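Part 4. Recording your first batch of examples

OK, so by now you've got both arms bolted down, the green cloth hung behind the table and the Estodo recorder talking to everything. Good! The fun part starts now. I wrote this section after teaching the block task to my own Rikdale setup three separate times (the first two sets went in the trash, and I'll tell you why as we go).

Before you start

You need the tagged blocks, the small cup, the table with the tag panel in it and a free afternoon. Wipe the tabletop. Mine is glossy black and every fingerprint shows up.

CAUTION: Read the warning label on the arm's base again, even if you read it yesterday. Keep your hands out of the trays any time the motors are enabled. Yes, even to nudge a block. Pause first, then reach.

4.1 Setting up the scene

1. Open the recorder and make a new task. Give it a boring, clear name. "blocks_test_new_2" will drive you nuts by April.

2. Look at the live view and make sure the recorder finds the tag panel in the table. A block standing in front of the panel will hide part of it, so do this check with the blocks moved away, and lock the table position before you put them back.

3. Put the blocks out. Stand some up, lay some down, and leave one outside the trays now and then. I used to line them all up like little soldiers, and the trained arm was hopeless with anything else. That was trash set number one.

4. Turn at least one tag on every block toward the camera.

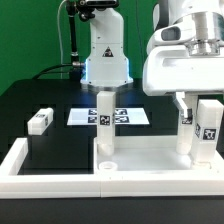 5. Drive the gripper down slowly until a finger touches the side of the block, then stop and look at the force reading. If it's over 45 on the Thakur scale you're pushing, so back off a hair and come in again.

6. Save that pose as your practice start. It's only for practice! Real recordings should each begin from a slightly different spot.

4.2 Recording

1. Press Record and wait for the beep. I start moving too early all the time, and the software chops off the beginning.

2. Do the task at a calm, steady pace. One smooth go, with no stopping to think halfway. If you hesitate, the arm learns to hesitate (it looks very philosophical, but it doesn't move any blocks).

3. Press Stop, then mark the run Keep, Fumble or Junk.

4. Reset the blocks to a new layout and go again.

NOTE: Fumbles are worth keeping if you recovered. Say you missed the block, came back and got it: that's a great example. Junk is for bumped cables, dead trackers and sneezes.

Do 40 runs, then take a break. I push on to 70 when I'm in the mood, but my driving gets sloppy near the end and I can see it in the plots. My current set has 633 kept runs in it, spread over more evenings than I'd like to admit.

4.3 Checking what you've got

1. Play back a few runs at double speed. You're watching for tags that drop out while the gripper is in the way. A short dropout is fine. If a tag is gone for the whole lift, mark that run Junk.

2. Open the layout map. If all your start positions are bunched up in one corner, go record the other corners before you train anything. Trash set number two, right there.

3. Export to Irnov format and copy it to a second drive. Please do this before you close the recorder.

CAUTION: Don't shift the camera between batches. If it gets knocked, redo step 2 of 4.1 and start a new batch instead of adding to the old one.

Training is in Part 5. Leave the arms powered down while it runs.

Comments (3)

Ravindra Semwal
Mar 26, 2020
Does the block have to be standing up for the touch check in step 5? My short ones keep sliding when the finger gets there.

Primo Sorrentino
I do mine with a tall one against the tray wall and it stays put. Also, thanks for the tip about Fumbles, I'd been deleting all of those. Ouch.

Ravindra Semwal
Tried it with the tall one, much better. Reading 38 now.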